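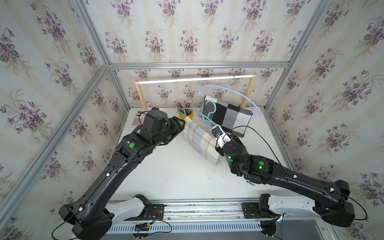 I've spent a good chunk of spring teaching two robot arms to deal with laundry, and I can report that hanging up a shirt is much harder than my mum ever let on. We haven't even got as far as shirts! We're on flat checked cloths, a couple of plastic hangers and a little wooden rack, and that's plenty.

For anyone new to the blog, I moved over to the Vilton project in December, and my job is mostly driving. I sit with a pair of handles, one for each arm, and whatever I do with my hands the arms do on the table. Every go gets recorded, and later on the learning people at Vorkdale feed the whole lot into their model and hope it picks up the idea. One proper go takes me 30 seconds when I'm fresh and rather longer after lunch.

The thing I didn't expect was how much I'd have to think about hangers. You and I pick one up by whatever bit is nearest and sort it out on the way to the rail. Through the handles I can't feel a thing, so where I grab it matters a lot – too close to the hook and there's nothing left to go over the rod, too far along and the whole thing swings about like a pub sign. I like to get the hanger up and steady in the right arm first, then bring the left one in for the cloth. My colleague does it completely the other way about and we've agreed not to discuss it.

Cloths have their moods too. The folded ones are lovely to pick up and horrible to open out, and I've lost whole mornings to one corner that wouldn't come away from the other.

We passed 2194 recorded goes last week (I brought biscuits). Of the 6 sessions I did on the new layout, 3 had to be binned, all my fault, as I'd left an old setting on from the Istisis job and the left arm was lagging behind my hand. I only noticed when I watched them back. Very annoying, and a long evening.

Oh, and the wallpaper! People always ask about the violets. I'm very fond of them, and after this many hours I could probably draw them from memory.

Next up is putting a second cloth on the rack without knocking the first one off. I've had a few sneaky practice runs and the rod is shorter than it looks when you're trying to squeeze a hook in at the end. I'll write that one up when I've got something worth showing.

Posted 2025-05-06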